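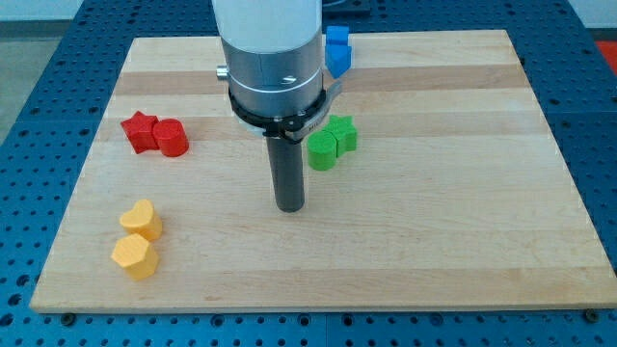 Coloured shape blocks on a wooden board, with the two red pieces, a star and a cylinder, side by side.

Toys and Games > Wooden Toys > Shape blocks

Last updated: March

Shape blocks are small, solid playing pieces cut to simple outlines – stars, discs, squares, triangles and so on – and painted or stained in plain, strong colours. They are among the oldest of nursery things and among the hardest to wear out, and a good many families will have a bag or biscuit tin of them somewhere that has been handed down with one or two pieces missing. They are used for sorting, matching, stacking and pattern making, and turn up in homes, classrooms, waiting rooms and clinics alike.

Form

A shape block is really a flat figure given some thickness. A star drawn on paper and raised by a couple of centimetres becomes a short prism with a star at top and bottom, and a circle treated in the same way becomes a cylinder. The points of a star are usually rounded off, both for the comfort of small hands and to keep the tips from chipping. Most makers keep every piece in a set to the same height, so that the blocks sit level with one another and any of them can carry any other.

Beech, birch and lime are the usual timbers, though cheaper sets are moulded in plastic. The colours are nearly always red, green, blue and yellow, with orange and purple added in the larger boxes.

Boards

Blocks may be played with on any flat surface, but many sets are sold with a board. The simplest kind is a plain rectangle with no recesses at all, often made from strips of pale wood glued edge to edge, which gives it a gentle banding of lighter and darker stripes. Glued strips are less inclined to warp than a single wide plank, and the quiet background lets the colours stand out very nicely. A board that has to stay where it is put can be held to the table with a fastener near each corner. Peg boards and inset boards, in which every shape has a hole of its own, are a rather different article and are treated separately.

Sorting

The first game most people play is sorting by colour, the reds gathered in one place and the greens in another. Sorting by shape generally comes a little later and is felt to be harder, as a red star and a red cylinder look so very much like belonging together. The Slovak toy maker Kamil Baláž, who wrote fondly and at some length on the subject, called this "the argument between the eye and the finger", and advised parents to let the child win it slowly.

Pairing is a halfway stage. Two blocks of each colour are set out touching one another, with a good space left between the pairs, and the player is asked to make a second arrangement to match, or to swap the partners about until like shapes stand together.

Makers and sets

The Hollitz workshop sold its blocks loose by weight, and later in boxes of 100 and 200 pieces, with a schools' chest of 500 that needed two people to lift it. Noller sets are a shade taller and can be told by their softly waxed finish. The Akinola pattern brought in the rounded star, which has since been widely copied. The largest private collection on record, kept at Ostby, was listed at 1,682 pieces, stray blocks and odd colours included.

Care

Painted blocks should be wiped with a damp cloth and dried at once – never left to soak, or the grain will lift and the paint will follow it. Unpainted boards like a little oil now and again.

Related articles
Inset boards
Nesting cups
Peg boards
Pattern cards
Stacking rings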